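Kitchen Counter Talk > Coffee & Tea

Pod machine with the steel cup - keep it or go back to drip?

drotach51
Posted March 28, 2022
So I gave up on my old drip pot and got one of those single-serve machines with the steel cup that sits on the base. I've been using it for 22 days now and I like it way more than I expected, but my other half says we're paying too much per cup.
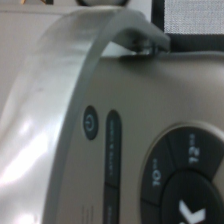
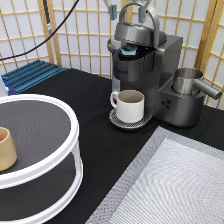
The power button and dial up close, then the whole thing with the lid up and a pod in.

My main gripe is the lid. Mine feels stiff when I push it down and I never know how hard is too hard. Anybody else?

jullix
Mine was stiff for the first month or so and then loosened up. Don't slam it! Push from the middle of the handle and go slow. And wipe under the lid once in a while, old coffee gets sticky up in there.

Arnik_4
I'm going to disagree with everybody and say go back to drip. I had a pod machine for 4 years and the coffee was fine, but I was buying pods by the box of 30 and they'd be gone before I knew it. A bag of grounds lasts me ages.

drotach51
Sure, but I drink one cup a day. Half a pot of drip went down the sink every morning at our house.

Arnik_4
Then make half a pot :)

charbonneau22
Team pod. I do like that the cup lifts off on these - I wash mine by hand right after I use it, otherwise the milk bakes on and you're scrubbing. What mug are you using? That plain white one looks like a good width for the tray. My tall travel cup won't fit under mine at all.

drotach51
Just a regular white mug, we've had a set forever. I haven't tried anything tall yet.

Comments (2)

mugshelf: Descale it! I skipped that until July last year and my coffee was coming out in a dribble.

teaperson30: Still think a kettle is cheaper than any of this.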